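Trotton arm, calibration thread. Shared workshop bench, six joints, Netum controller on a shelf underneath.

1/ Problem from February: the arm repeats well but lands in the wrong place. Hand-eye transform was guessed with a ruler. It shows.

2/ Target is a cross in blue painter's tape. Natalia Tapia lent me a printed checkerboard, but I want something I can re-lay in a minute. The vertical leans a bit. Fine, I fit both lines anyway.
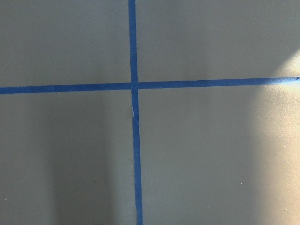 3/ Fitting. Threshold on hue, split the mask into two strips, least squares on each centerline, intersect. Hue holds up where the light gets bright on the right. Plain brightness did not.

4/ The two halves of the horizontal strip get separate fits. One line through both pulls the crossing off. The vertical is two pieces as well, with a join just below the crossing, so I mask out that section. 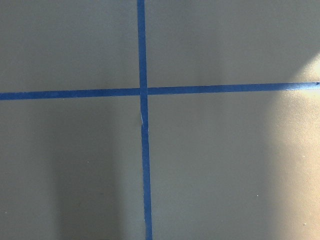 Wrist camera view, tape cross. Pale crease at the join on the vertical.

5/ Dust specks drop out in the hue mask. No extra filtering.

6/ Nine poses, 339 images kept. Solver takes 1,390 iterations from the ruler guess, far fewer from last night's result.

7/ Melquiades Quintero asked about rolling shutter. The arm stops before each capture, so I'm ignoring it.

8/ Next: same poses with the gripper loaded. Script goes up once I remove the hardcoded paths.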